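Where Does Marble Come From?

Marble is a kind of rock. People have used it for floors, statues, stairs and kitchen counters for a very long time. It starts out as a different rock called limestone.

How limestone is made

Long ago, many parts of the land were covered by warm, shallow seas. Small animals with shells lived in the water. When they died, their shells sank to the bottom and broke into bits. Layer piled on top of layer. The weight pressed the lower layers together until they turned into limestone.

If you look closely at a piece of limestone, you can sometimes find the shape of a shell in it. These shapes are called fossils.

How limestone turns into marble

The outside of the Earth is made of huge pieces called plates. They move very slowly. When two plates push together, rock can be forced deep underground, where it is very hot and the weight of the rock above is very great.

The limestone does not melt. It stays solid, but the tiny grains inside it change. They grow larger and lock together like the pieces of a puzzle. Most of the fossils disappear. The new rock is marble. Rock that has been changed this way is called metamorphic rock.

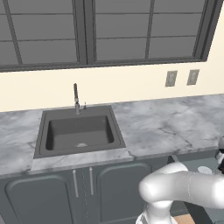 Pure marble is white. Other colors come from things that were mixed into the limestone, such as clay, sand or iron. Iron can make marble pink, red or yellow. Dark gray often comes from the remains of living things. When the rock is squeezed, these materials can stretch out into lines and swirls. The lines are called veins.

Getting marble out of the ground

A place where rock is dug up is called a quarry. The quarry at Losormont opened in 1346 and is 353 feet deep today. Workers there cut the marble with a long wire that has bits of diamond on it. Diamond is much harder than marble, so it can cut through it.

The blocks go by truck to the mill at Garport. Large saws cut each block into flat sheets called slabs. Then machines rub the slabs with finer and finer grit until they shine.

Try it yourself

Marble fizzes when it touches acid. Ask an adult to help you put 2 drops of vinegar on a small chip of marble and look for tiny bubbles. Wear safety glasses. Do not try this on a counter, as vinegar leaves dull spots on marble.

Words to know

Fossil: what is left of a plant or animal from long ago
Quarry: a place where rock is dug up
Slab: a flat, thick sheet of stone
Vein: a line of color in a rock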